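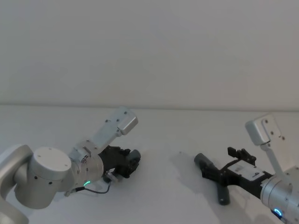 From: Zawadi Mushi
To: Dristmont Stalking and Deer Group list
Subject: Re: cast antlers - what to write on the record sheet

On Tuesday Stella Mrema wrote:

> I've got a carrier bag of cast antlers from the Fundesholm side and
> no idea how much of it you want written down. Imani says only the
> grid square matters. The sheet has eleven boxes on it. Also, is the
> weight meant to be before or after I scrub the mud off? And what do
> I do with the one that's been chewed down to a stub?

Stella, all,

Imani is right that the grid square is the one entry we can't work out afterwards, but please fill in the rest where you can. The sheet was drawn up for the old fallow count and a few of the boxes no longer apply. Leave "herd" and "observer code" blank. I have gone through the others below.

Weight: after cleaning, and after at least a week indoors. A cast that has lain in bracken all spring holds a fair amount of water and the figure drifts as it dries. My heaviest this year was 1384 g on the day I picked it up and lost 138 g by the time it settled. If you only have the one reading, put it down and write "fresh" next to it.

Length: outside curve, from the lower edge of the coronet to the furthest tip. Use a cloth tape or a bit of string. A steel rule laid straight across gives a different measurement and the two can't be mixed in one column.

Side: hold the antler with the coronet down and the brow tine pointing away from you. If the beam bows out to the left it is a left. Two of last year's sheets had these swapped, so check against a known pair if you have one.

Points: anything you could hang a watch strap on, as usual. Broken points are counted and marked "b".

Chewed casts: record them. Write "gnawed" and skip weight and length. The base is still useful, and the diameter just above the coronet can be taken on nearly all of them. Squirrels and the deer themselves both do it and I wouldn't try to say which from the marks alone.

Now the order of work, for those who asked for it in a list:

1. Write the grid square and the month on masking tape and stick it to the beam before you leave the spot. June is late for reds in our blocks, but late finds still go in.

2. Brush off dry, then rinse in cold water. No bleach, and no washing-up liquid on anything that might go for sampling.

3. Dry flat on newspaper, out of the sun and away from radiators.

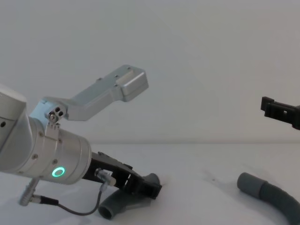

4. Weigh, measure and copy the tape onto the sheet. Leave the tape on.

5. Give it the next number in your own run. The main ledger stands at 3008, and Huguette Bailly will convert your numbers to ledger numbers when the sheets come in. Please don't do this yourselves -- we had 10 duplicates last season and sorting them out took her most of an evening.

On permission: the Fundesholm estate lets us collect on the lower blocks only. The ground above the deer fence belongs to Mykhailiuk and we have no agreement there at all, whatever the old map on the website shows. Anything already picked up above the fence should be reported to me off list, with the square.

Dogs are fine on the lower blocks provided they are on a lead until the hinds have finished calving.

Zawadi Urio has the spare calipers and the spring balance. The balance reads slightly heavy at the bottom of its range, so use kitchen scales for anything small.

Sheets to Huguette, questions to the list.

Zawadi M.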